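The town of Levlow will open its winter book exchange in September this year, two months earlier than before, the organizers said. Residents can bring used books to the old post office on Borkero Street and take home the same number of other books, free of charge.

Last winter the exchange received 2,112 books. Most of them came in the last two weeks before the holidays, when the line at the desk sometimes went out to the street.

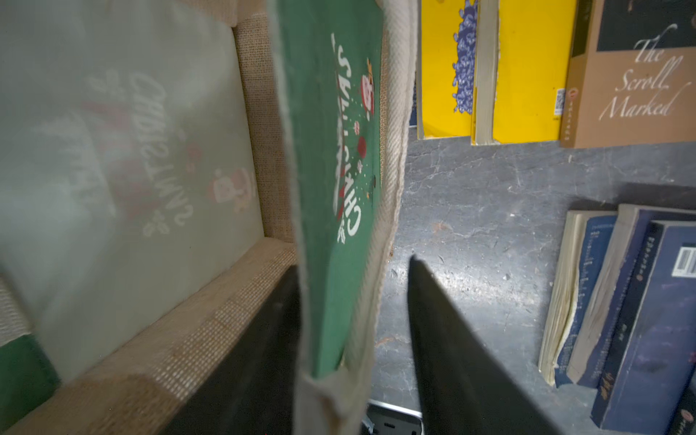

*Holiday lettering on a burlap-framed panel.*

"People were patient, but it was too much for one room," said Mi-kyung Ki, who coordinates the exchange. "If we start in September, families can come when they have time."

The exchange will be open every afternoon until 6 p.m. Each person may bring up to 15 books in one visit. School textbooks and magazines are not accepted, and books with water damage will be sent to paper recycling.
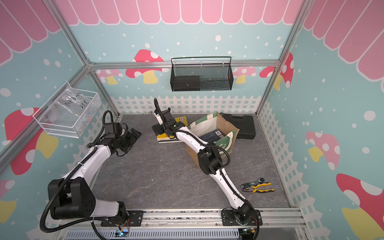
Children's books remain the biggest need. Last year the shelf for readers under ten was often empty by noon, and parents asked many times for picture books in more than one language. Ki wants to give young readers a corner of their own this season, with low shelves and bright walls, in the style of the red-capped mushrooms and white picket fence in the picture. The local furniture shop Zivier has promised the shelves, and the painting will be done in August.

The town council has given 4,000 dollars for the season. The money will pay for heating, for new lamps and for a part-time worker at the desk. A request for a second room was not approved, but the council will discuss it again in spring.
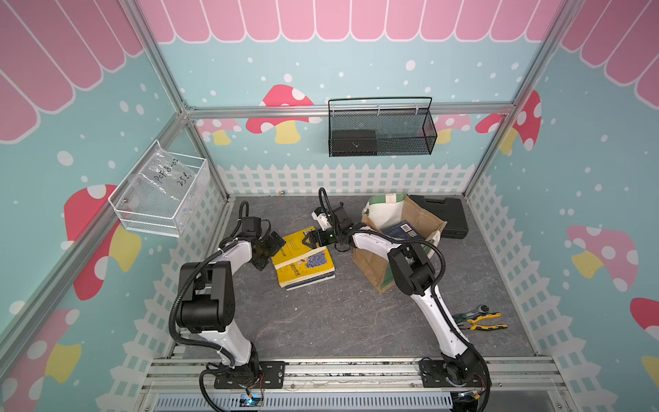
The council also agreed to let 14 neighborhood shops keep a small collection box near the door. Books from these boxes will be brought to the post office once a week. A person who uses a box will receive a paper ticket and can choose books later with it.

Tickets from last winter are still valid. Those who lost a ticket should ask at the desk and give the name of the shop.

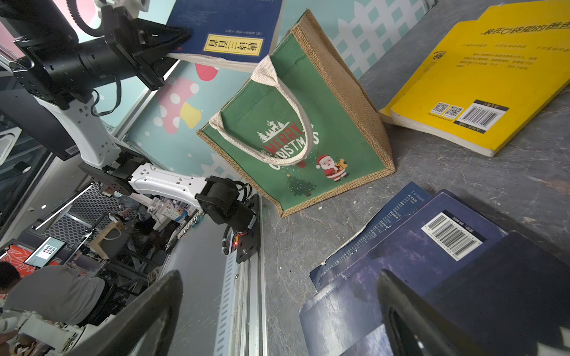 ## How to take part

Bring clean books in a bag or a small box to the side entrance. Registration is not necessary. Readers who cannot leave home may call the town office in the morning and ask for a pickup.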